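What I Spent Getting Ready for the Fruit Job

A few of you asked what it costs to set up a robot task like the one I keep going on about, and I kept putting off answering because my receipts were in a shoebox. They are now in a spreadsheet. It's November 2023 and I have a budget meeting coming up at Stamgate, so this was going to happen one way or another.

The short version is that the robot was never the part that surprised me. Everybody plans for the robot. What ate my budget was all the boring stuff that goes under it, next to it and inside it – tables, trays, baskets, floor tape, fruit.

Let's start with baskets. I went in thinking a basket is a basket. I bought the first lot from Sturklow and they were nice and sturdy but too deep for what we wanted, so those now hold extension cords in my garage (my husband is thrilled). The second lot was the plastic kind with the holes all over, and I like them a lot. They're light, they're easy to rinse, and you can see into them from the side.

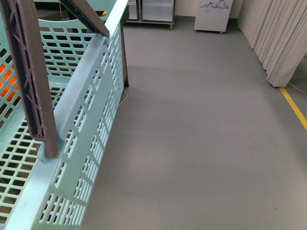
Holes all the way down. Yes, I have opinions about baskets now.

If you're buying for something similar, get spares. I budgeted for exactly as many as we needed and had to place a second order in July, and the shipping was almost as much as the baskets. Also, check the handles before you order a stack of them! I only looked at the length and width on the listing and never thought about where the handles would end up when someone, or something, reaches in.

Next up, tables. I got two quotes. Mirzaei wanted $563 for a display table with dividers, the sort you'd see in a produce department. Protunance came in at $445 for one that was a bit shorter. I went back and forth on this for way too long and in the end paid the extra, mainly for the dividers. Keeping one kind of fruit from rolling in with the next kind is worth real money to me.
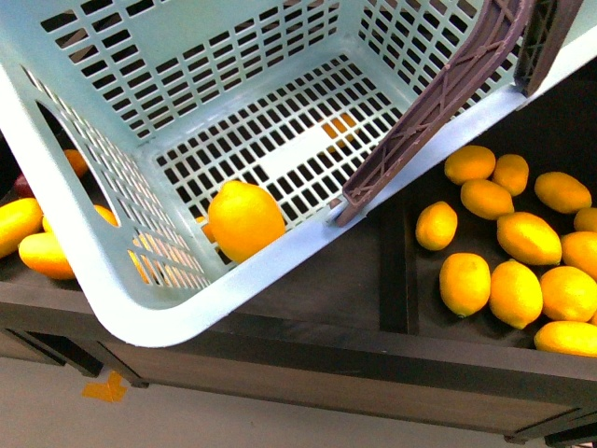

The other thing I'd put on the list from day one is a line for the fruit itself. I had it under "misc" at first, which was silly. Fruit is a supply, same as printer paper, and you go through it. Lemons hold up great and they're cheap by the bag. Apples are fine too. Avocados are the budget killer – they're pricey, they go soft on you, and then you have to buy more. We spent $279 on produce before I gave it its own row, and I could have told you where maybe half of that went.

Benedicta Dramani, who does the purchasing with me, wanted to go with plastic fruit for the whole thing. She had a point on cost. We priced a full set and it would have paid for itself pretty quickly. But I wanted real weight and real skin, with all the little lumps and odd shapes you get at the store, and so far I'm winning that argument. We'll see how long that lasts once she sees the spreadsheet.

Trays came after that. I wanted something dark and plain with raised sides, big enough to spread the fruit out a bit without it ending up on the floor.

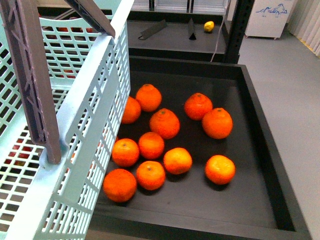
Mandarins on the black tray. I snack on these more than I should.

I'm happy with how the tray looks against the orange, and I'd buy the same one again. What I'd change is the order I did things in. I bought trays, then shelving, then found out the shelving came in a different depth from what I'd measured for, and it cost us $474 to swap it and get it delivered twice. Measure the shelf first. Then buy what goes on it. I know how obvious that sounds.

Little things add up as well. Colored tape for the floor, cable covers, wheels for anything heavy, a decent cart. None of it looks like much on its own line, but I'd set aside a small pot for it so you aren't asking for approval every time you need a roll of tape. Benedicta made me do this and she was right.
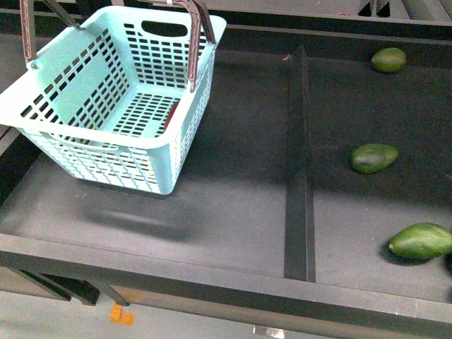
What's on the list for next year

More baskets, obviously. I'd like a second divided table so we can leave one set up while we work at the other, and I'm going to ask Mirzaei whether they'll do better on the price if we order it with spare dividers. Produce gets its own row from the start. I'm also pricing a bigger fridge, mostly for the avocados, but I haven't found one yet that fits through our door.

If you've bought display tables lately and have a supplier you like, leave me a comment. I have to turn the numbers in before the holidays.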